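휴대폰 엎어 두고 편지 쓰는 모임 '플릴리(Flilley)', 여름 시즌 신청 받습니다

보도자료
배포일: 2026년 6월 16일
배포: 이르나딕(Irnadik) 편지가게
바로 보도 가능

안녕하세요, 편지지와 봉투를 파는 작은 가게 이르나딕의 주인장입니다. 보도자료라는 걸 혼자 쓰려니 첫 줄부터 세 번을 고쳤는데요, 그냥 평소 손님들께 말하듯이 쓰기로 했어요. 기자님들, 필요한 부분만 골라서 써 주세요!

소식부터 말씀드리면, 저희 가게 안쪽 방에서 열어 온 편지 쓰기 모임 플릴리가 여름 시즌을 시작합니다. 한 회에 2시간, 정원은 30명이에요. 들어오시면 휴대폰을 엎어 두고, 종이를 고르고, 누구에게든 편지를 씁니다. 진행이랄 것도 별로 없어요. 제가 처음에 인사하고, 중간에 차를 한 번 돌리고, 끝날 때 우표를 나눠 드립니다. 그게 다예요.

플릴리는 지난 12월에 시작했어요. 연말이라 카드가 많이 나가는데, 계산하면서 손님들이 하나같이 그러시는 거예요. "사긴 사는데 집에 가면 안 쓰게 돼요." 저도 그렇거든요. 편지가게를 하면서 정작 제 친구들한테는 메신저로 생일 축하를 보내고 있었으니까요(친구들아 미안). 그래서 문 닫은 뒤에 방 불을 켜 놓고 "쓰고 가실 분?" 하고 종이에 적어 유리문에 붙였더니 그날 저녁에 의자가 모자랐어요. 저는 바닥에 앉아서 썼습니다.

지금까지 오신 분은 565명, 이 방에서 봉투에 들어가 나간 편지는 2799통이에요. 우표를 제가 나눠 드리니까 이 숫자만큼은 정확합니다. 우표 장부를 쓰거든요. 장부에는 누가 누구에게 보냈는지는 적지 않아요. 나간 우표 수만 적고, 그날 날씨를 한 단어로 적습니다. 나중에 들춰 보면 비 오는 날에 확실히 우표가 많이 나가요.

어떤 편지를 쓰느냐면요

정말 제각각이에요. 군대 간 동생에게 쓰는 분, 이사 간 옆집에 쓰는 분, 십 년 뒤의 자기한테 쓰는 분. 주소를 몰라서 못 부치는 편지를 쓰는 분도 계세요. 그런 편지는 봉투만 봉해서 가져가시는데, 우표를 드릴지 말지 저 혼자 고민하다가 이제는 그냥 드립니다. 언젠가 주소를 알게 될 수도 있잖아요.

처음 오시는 분들이 제일 많이 하는 말씀은 "글씨가 안 써져요"예요. 오랜만에 펜을 잡으면 손이 금방 아파요. 저는 그럴 때 첫 문장을 날씨로 시작하시라고 권해 드려요. 오늘 오는 길이 어땠는지, 버스에서 뭘 봤는지 쓰다 보면 어느새 한 장이 차 있더라고요. 그래도 안 되면 흰 종이에 아무거나 끄적이다 가셔도 됩니다. 다섯 줄만 쓰고 가신 분도 계셨고, 차만 두 잔 드시고 가신 분도 계셨어요. 저는 둘 다 환영이에요.

책상에서
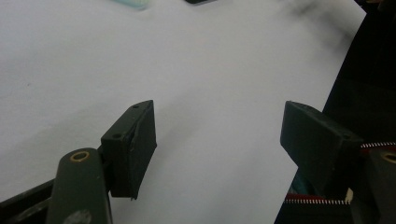
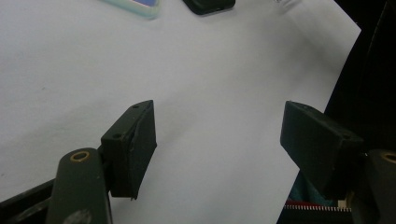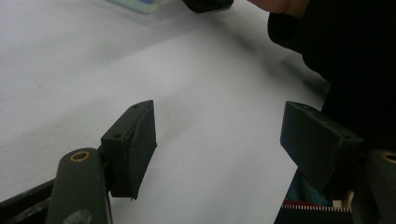
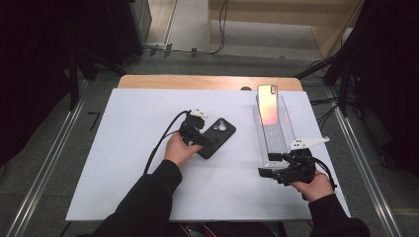
맨 끝 사진: 엎어 둔 휴대폰 한 대, 그리고 투명한 거치대에 세운 한 대.

여름 시즌에 달라지는 점

우선 종이가 바뀝니다. 그동안 방에 두던 편지지는 제가 창고에서 꺼내 오는 재고였는데요(살짝 누렇게 바랜 것도 있었죠, 그게 좋다는 분도 계셨지만), 이번부터는 종이 공방 노멜(Nomel)에서 플릴리용으로 따로 떠 준 흰 편지지를 씁니다. 줄이 없어요. 줄이 없으면 삐뚤어진다고 걱정하시는 분들을 위해 밑에 받치는 줄판도 같이 만들었습니다. 만년필 잉크가 덜 번지는 두께를 찾느라 노멜 공방을 꽤 귀찮게 했어요. 샘플을 받을 때마다 제일 잘 번지는 파란 잉크로 시험했고, 마지막 샘플을 써 보고는 가게에서 혼자 박수를 쳤습니다.

봉투도 하나 늘었어요. 길쭉한 봉투에는 사진이 안 들어간다는 말씀이 계속 있어서, 가로가 넉넉한 봉투를 새로 들였습니다. 접지 않은 엽서도 들어갑니다.

그리고 제본소 밀로셰비치(Milošević)와 함께 '받은 편지 묶기'를 해요. 서랍에 굴러다니는 옛날 편지를 가져오시면 실로 묶어서 얇은 책처럼 만들어 드리는 거예요. 편지에 구멍을 뚫는 게 싫으신 분은 종이 띠로 감싸는 방식을 고르시면 됩니다. 저는 할머니한테 받은 편지를 묶었는데, 순서를 맞추려고 바닥에 늘어놓았다가 결국 밤새 다 읽었어요. 묶는 건 다음 날 했고요. 여러분도 시간 넉넉할 때 가져오세요!

묶기는 편지 쓰기 모임과 같은 방에서 하지만 자리를 따로 둡니다. 실을 당기는 소리가 은근히 커서요. 표지는 회색, 겨자색, 짙은 파랑 중에서 고르실 수 있고, 겉에 글씨는 직접 쓰셔야 해요. 제가 대신 써 드리면 좋겠지만 제 글씨를 보시면 마음이 바뀌실 거예요.

휴대폰은 꼭 꺼야 하나요?

끄지 않으셔도 돼요. 이 질문을 워낙 많이 받아서 따로 적습니다. 소리만 줄이고 화면이 바닥을 보게 엎어 두시면 됩니다. 아이를 맡기고 오신 분, 급한 연락을 기다리시는 분은 말씀만 해 주시면 문 가까운 자리로 안내해 드려요. 주소를 찾느라 휴대폰을 봐야 할 때도 있고요(요즘 친구 집 주소 외우는 사람이 어디 있겠어요). 찾으시고, 봉투에 적으시고, 다시 엎어 두시면 그만이에요.

저도 처음엔 바구니에 다 걷을까 생각했어요. 그런데 첫날 해 보니 바구니에서 누가 진동을 울릴 때마다 다들 고개를 드는 거예요. 내 건가? 하고요. 그 뒤로는 각자 자기 앞에 둡니다. 훨씬 조용해졌어요.

준비물과 비용

빈손으로 오셔도 됩니다. 편지지, 봉투, 볼펜과 연필은 방에 있어요. 만년필은 손에 익은 게 제일이니 쓰시는 걸 가져오시고, 잉크병은 뚜껑을 꼭 닫아서 가져와 주세요. 지난겨울에 가방 하나가 통째로 초록색이 된 사건이 있었거든요. 지금도 방 의자 하나에 초록 얼룩이 있습니다. 그 의자를 일부러 골라 앉는 분들이 계셔서 못 바꾸고 있어요.

참가비는 차와 편지지 값까지 해서 받고, 금액은 신청하실 때 가게에서 안내해 드립니다. 국내로 부치는 우표는 참가비에 들어 있어요. 해외로 보내시는 분은 우체국에서 무게를 재 보셔야 해서 우표는 따로 사셔야 합니다. 편지 묶기는 두께에 따라 실과 표지 값이 달라지니 가져오신 걸 보고 말씀드릴게요.

아이와 함께 오셔도 좋아요. 글을 아직 못 쓰는 아이는 그림을 그려서 부치면 되니까요. 받는 사람 이름만 어른이 적어 주세요. 우체부님이 그림만 보고 찾아가시기는 좀 어려울 것 같습니다.

신청 방법

이르나딕 가게에 들르셔서 유리문 옆 공책에 이름과 원하는 회차를 적어 주시면 됩니다. 멀리 계신 분은 엽서로 신청하셔도 돼요. 엽서로 신청하신 분께는 저도 엽서로 답장을 드립니다(며칠 걸려요, 우체통에 넣고 나면 저도 어쩔 수가 없어요). 자리가 다 차면 다음 회차로 옮겨 드리고, 못 오시게 되면 꼭 미리 알려 주세요. 기다리시는 분이 늘 계세요.

취재 오실 기자님들께

언제든 오세요. 다만 모임 중에는 편지 내용이 보이지 않게 찍어 주시고, 쓰고 계신 분께 말을 걸고 싶으시면 차 돌리는 시간에 부탁드려요. 가게와 방 사진은 말씀하시면 보내 드립니다. 인터뷰는 제가 할 수도 있는데, 긴장하면 종이 얘기만 한없이 하는 편이라 중간에 끊어 주셔야 합니다.

오신 김에 한 통 쓰고 가셔도 좋고요. 우표는 제가 드릴게요!

이르나딕은
편지지, 봉투, 엽서, 펜을 파는 가게입니다. 안쪽 방에서 편지 쓰기 모임 플릴리를 열고 있습니다.

문의
이르나딕 편지가게 주인장. 가게로 직접 오시거나 엽서를 보내 주세요.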